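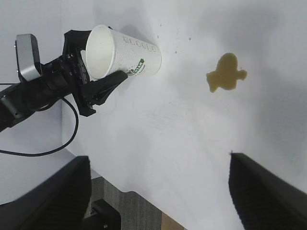 Parallel gripper keeps squashing paper cups. Change the fingers, the gripper, or the controller?

Asked by ctesta on Tuesday, March 7, 2023

I have two small arms on one bench and I'm trying to decide which gripper to put on both of them. The left one, which we call Brutus, has the stock Zullent two-finger gripper with the angular black fingers. The other has a set of larger flat fingers from Kramer. The test object is a paper cup, the ordinary white kind. The view from the second arm's wrist camera shows the left gripper holding the cup near the open rim with the cup on its side, the base against the tabletop, and a puddle of brownish-yellow liquid to the right of it. One finger is under the cup, pressing on the printed logo, and the other is behind the rim.

What I want is a grip that holds a cup securely enough to lift and pour, and doesn't crush it when it's empty. With the stock settings I get one or the other. If I close to a fixed position, some cups slip and some fold, depending on how far up the wall the fingers land. If I close until the motor current goes over a threshold, it works on a full cup and flattens an empty one.

What I have tried so far:

Lowering the current limit from 1112 to 300 (these are raw units in the config file, I don't know what they are in milliamps). At 300 the fingers sometimes stop before they touch anything.

Closing slower. Better, but a full test run gets very long.

Gripping at the rim instead of the middle. The rolled edge is stiffer, but the cup swings when it's lifted.

The Kramer fingers do better on boxes and worse on cups. They have a flat inner face and no padding. I have budget for one change, either new fingers, a gripper with a force sensor, or a different controller board (the Rirov one gets mentioned a lot). Which of these makes the most difference? I run ROS 2 on a desktop machine and both arms are on the same USB hub.

Carmela Testa

3 answers

Answer 1 (accepted)

Change the fingers first. It costs the least and you will need to do it anyway, whichever gripper you end up with.

A hard flat finger on a round wall touches along a narrow line, and all the force goes through that line. A paper cup will fold there long before the motor current tells you much. If you put a soft layer on the finger, the contact area gets bigger and the cup holds at a lower force. I use 3 mm closed-cell foam with a thin silicone sheet glued over it. The foam does the bending and the silicone does the gripping. Foam alone gets slick after a few days of handling wet cups.

A shallow V cut into the finger pad also helps, with the groove running parallel to the cup's axis when the cup is upright. It centers the cup and stops most of the swinging. Make it wide. A narrow V is the same problem with two lines.

On the current limit: the reason it stops in the air at 300 is friction in the gearbox. Do this test before you pick a number. Take everything out of the gripper, close it at your normal speed, and log the current for the whole stroke. Do it a few times and look at the highest value after the startup peak. Your limit has to be above that value. On my gripper the free-stroke peak was high enough that there was hardly any room left between "moving" and "crushing an empty cup," and the foam is what gave me the room.

Also check that your code ignores the startup peak. Mine was tripping on it.

I would leave the controller alone for now. A different board reads the same motor through the same gearbox.

Comments on this answer

ctesta: Logged it. Free stroke on the left one settles under 62 in the middle and climbs a lot in the last part near fully closed. Is that normal?

Answerer: Yes if the linkage is the kind where the ratio changes along the stroke. Use a limit that depends on position, even a table with a few rows is fine. Or make the pads thicker so the cup is held in the part of the stroke where the reading is low.

ctesta: Thicker pads it is. Empty cups are holding at 300 now. Full ones slip if I grip at the rim, but lower down the wall they are OK. Accepting this one.

Answer 2

I'd disagree slightly and say get the force sensing if you plan to do more than cups. Motor current is a poor stand-in for force at the low end, as you have found. With a sensor in the fingertip you close until first contact, back off or hold, and then add a set amount when you lift. You can also notice slip, because the reading drops.

The downsides are the wiring and the drift. The cable to a fingertip sensor gets bent with every cycle and it will fail at some point, so buy a spare. Re-zero with the gripper open before every grasp. I went through 1867 cycles on the first cable before it started dropping readings, and that looked exactly like slip in the logs, so I lost a day to it.

If you go this way, make sure the two grippers match. Comparing results from two arms with different fingers is hard to get anything useful out of. Run the same cups in the same position on both, and write down where on the wall the fingers land. The grip height matters more than most of the settings you listed.

Use plain water for testing, and put a drip tray under the pour spot. Keep the USB hub off the bench.

Comments on this answer

ctesta: Hub is moved. The sensor will have to wait for next year's budget, the January order used up this one.

Answer 3

Have you tried a suction cup? I used one on cardboard boxes and it worked great, no crushing at all. Not sure about curved paper, it might leak. You can get small bellows ones pretty cheap.

Comments on this answer

Answerer 1: It can work on a smooth lid. On the side wall of a paper cup it tends to pull the wall out and lose the seal.

ctesta: No lids in my test, unfortunately.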